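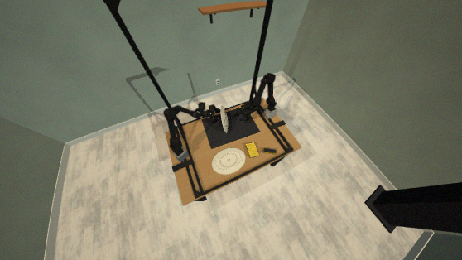
Two black robot arms over a black square mat, sage green wall behind

Lendora Upper Arm Blood Pressure Monitor
Made by Prorkemier

Home / Health at Home / Blood Pressure / Upper Arm Monitors

In stock. Ships in a plain cardboard box with the cuff, tube and batteries included.

Product description

The Lendora is an automatic upper arm blood pressure monitor for adults who check their readings at home. It shows systolic pressure, diastolic pressure and pulse on one screen. There is one button to start and stop a measurement and a second one to page through stored readings. It has no app and does not connect to the internet.

The monitor inflates slowly and measures on the way up. When it has what it needs, it releases the air. Many users find this more comfortable than monitors that pump up to a fixed high pressure first. If the cuff is too loose or the arm moves during the reading, the screen shows an error symbol and no numbers are saved.

The Lendora replaces the Windero, which we no longer sell. Cuffs for the Windero do not fit the Lendora. The tube connector is wider.

What is in the box

Monitor
Standard cuff with tube
Four AA batteries
Storage pouch
Paper log sheets
Printed instructions in English and Spanish

The wall adapter is sold separately. Please do not use an adapter from another device, even if the plug fits.

Specifications

Measurement method: oscillometric, upper arm
Memory: 200 readings, with date and time
Weight: 574 g without batteries
Power: four AA batteries or wall adapter
Display: backlit, black digits on a light background
Cuff: washable cover, removable bladder
Warranty: 3 years on the monitor, one year on the cuff

Choosing a cuff size

A cuff that is too small can give a reading that is too high, and a cuff that is too large can give one that is too low. Measure your bare upper arm with a soft tape halfway between the shoulder and the elbow. Let the arm hang down while you do this. Compare the result with the range printed on the inside of the cuff. If you are at the very end of the range, order the next size.

Small and large cuffs are listed under Accessories. The large cuff has a stiffer shell and is easier to put on with one hand.

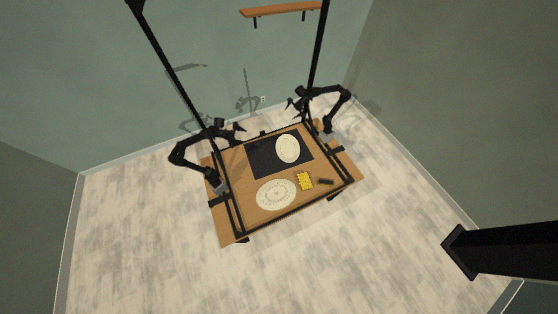

Wooden-topped table with a black metal frame

How to take a reading

Do not smoke, exercise or drink coffee in the half hour before you measure. Use the bathroom first if you need to.

Sit in a chair with a back. Put both feet flat on the floor and leave your legs uncrossed. Rest for five minutes.

Lay your arm on a table so that the cuff is level with your heart. A folded towel under the elbow helps if the table is low. The cuff goes on bare skin, with the lower edge a little above the bend of the elbow and the tube running down the inside of the arm.

Press Start. Stay still and do not talk until the cuff is empty.

Wait a minute and measure again. Write down both readings, or let the monitor store them. When the memory is full, the oldest reading is deleted.

One high reading is no reason to change your medicine. Take your stored readings or log sheets with you to your next appointment and let your doctor or nurse look at them together. If a reading is very high and you also have chest pain, shortness of breath, weakness on one side or trouble speaking, call 911.

Who should ask first

Talk to your doctor before using this monitor if you are pregnant, have an irregular heartbeat, have a dialysis shunt, or have had lymph nodes removed on one side. The Lendora is not meant for children.

Cleaning and storage

Wipe the monitor with a dry or slightly damp cloth. Take the bladder out before washing the cuff cover. Hand wash the cover in cool water and let it air dry. Do not put it in the dryer. Take the batteries out if you will not be using the monitor for several weeks. Stored readings are kept, but the clock has to be set again.

Customer reviews

Apolinar Beltrán
Easy to read without my glasses. The tube is a little short for the way my kitchen table is set up. My readings are close to what I get at the clinic.

Veronika Aebischer
Bought it for my father. He needed the large cuff, so measure first. The exchange went fine and took a week.

Yupin Ratanaporn
Works well, but the pump is louder than on my old one. I would have liked the adapter to be in the box.

Returns

Unopened monitors can be returned within 56 days. For hygiene reasons we cannot take back cuffs once the inner bag has been opened, unless they are faulty. Keep your receipt for warranty claims.

Page last updated 11/22/21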